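Galerie: Der Tisch im Hokusside

30. Januar 2022

Angeblich räumt sich ein Gemeinschaftstisch von selbst auf, wenn alle nur wollen. Ich glaube das nicht mehr. Seit August gilt im Hokusside die Regel, dass jeder mitnimmt, was er hingelegt hat, und seit August schaue ich mir an, was liegen bleibt.
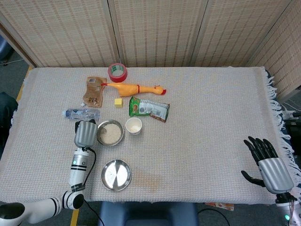

Die Regel stammt aus einem Ratgeber von Pivness, der 8 Euro gekostet hat und auf 79 Seiten erklärt, dass Ordnung eine Haltung sei. Mag sein. Gegen ein gelbes Gummihuhn mitten zwischen den Snacktüten hilft die Haltung offenbar wenig.

Zum Reis: In der Metallschüssel ist reichlich, im Pappbecher ein kleiner Rest. Laut Ratgeber soll man Lebensmittel »zeitnah zusammenführen«. Ich würde sie erst einmal vom Stoff wegstellen. Wer einmal Reiskörner aus einem gewebten Tuch gelesen hat, weiß, wovon ich rede.

Zur Decke: weiß und beige, mit Fransen, hübsch anzusehen. Die Firma Nilsuwan wirbt bei ihren Tischdecken mit »100 Prozent alltagstauglich«. Was das heißen soll, hat man mir auf Nachfrage nicht sagen können. Auf unserer ist vorne ein blasser, orangebrauner Fleck, und ich habe Zweifel, ob der noch einmal rausgeht. Zwei Mittel stehen im Schrank, von beiden halte ich nicht viel.

Zum Klebeband: Die rote Rolle gehört in die Schublade. Dort suchen sie dann alle.

Der Paravent mit den hellbraunen Flechtfeldern bleibt, auch wenn ich dagegen war. Er verdeckt einiges, aufgeräumt ist dahinter deswegen noch lange nichts.

Nächster Versuch: die Sortierkästen von Harnulness. Ich erwarte nichts und trage das Ergebnis hier nach.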